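Notes from the Deep End
Varklow Pool & Patio newsletter
June 21, 2021

The phone has been ringing since seven this morning and most of you want to know the same thing, so I'm going to write it all down once and then go eat my sandwich. Your water is green. You shocked it on Saturday, it was still green on Sunday, and now you'd like to know what we sold you.

First question I ask everybody: how many gallons have you got? I'd say half the people who call can't tell me, and I don't blame them, the number was on a box that went out with the trash years ago. For a round pool, take the width in feet, multiply it by itself, multiply that by the depth of the water (the water, please, the wall is taller), and then multiply by 5.9. Write the answer in permanent marker inside the lid of your chemical bin. You'll use it every week until you close up.

Second question: what's your stabilizer reading? The strips give you a rough idea, but if you've been using tablets for a few summers without draining much, I'd like you to bring me a water sample. Tablets add stabilizer every time you drop one in, and it doesn't go away by itself. Once it gets high, the normal dose of chlorine hardly does a thing. I tested one last week where the poor guy had been pouring in shock night after night and the algae was having a lovely time. We drained a third of the pool, filled it back up, and one good evening treatment had it turning cloudy blue by breakfast. Cloudy blue is good! Cloudy blue means the algae is dead and the filter has to pick up the bodies.

So then we get to the filter. Run the pump day and night until the water clears. I know what it does to the electric bill. If you have a cartridge, pull it out and hose it off morning and evening while you're clearing a bloom, top to bottom, getting down between the pleats. If you have sand, backwash when the gauge goes up by eight to ten pounds over clean, and don't backwash just for something to do, a slightly dirty sand filter catches more.

Brush the walls too. And the ladder — everybody forgets the ladder, especially the hollow kind, where there's a whole pond going on inside the legs. If your ladder lifts out, lift it out, lay it on the grass and scrub it.

Which brings me to swimsuits and towels. Lake season has started up at Himham, and plenty of families are going straight from the lake on Saturday to their own pool on Sunday in the same suits. Lake water carries algae and so does anything soaked in it. Same goes for floats and those foam noodles. Wash the suits, rinse the toys with a little diluted bleach, let everything dry in the sun, and you've taken away one of the easy ways it gets in. 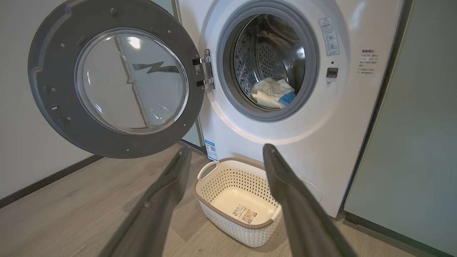
Wash day. Go easy on the fabric softener, it ends up in your pool as foam.

While we're on phosphates, because somebody always asks: I sell the remover and I'll happily sell you some, but only after your chlorine is where it should be. With decent chlorine most of you will never need it. Emlyn Yorath over at Gernik disagrees with me on this and has told me so at length across my own counter. He keeps a beautiful pool, so you can weigh that up for yourselves.

A few other bits before I run out of room.

We have 300 of the big jugs of liquid chlorine coming in on the truck Thursday. You'll have heard tablets are hard to get this year, and they are, and they cost a lot more than they did. I'm keeping it to two buckets per family until August so that everybody gets something. Liquid works just as well if you don't mind adding it daily. Buy it fresh, keep it in the shade and don't stock up for the whole summer, it loses strength sitting in a hot garage.

The Saraç robot cleaners are back in stock, 6 of them, at $802 each. They climb walls on most vinyl liners but they don't love a wrinkle, so if your liner has folds in the floor come talk to me first.

The free water testing bench is open whenever we are. Bring a cup or so in a clean bottle (please not one that had sports drink in it, I've been fooled by that more than once) and take it from elbow deep, well away from the return. Try to bring it the same day. A sample that has ridden around on the dashboard all afternoon tells me about your dashboard.

And we're still looking for a second person for Saturdays. You need to be able to lift a fifty pound bag of salt and be nice to people whose pool is green. Ask for me at the counter.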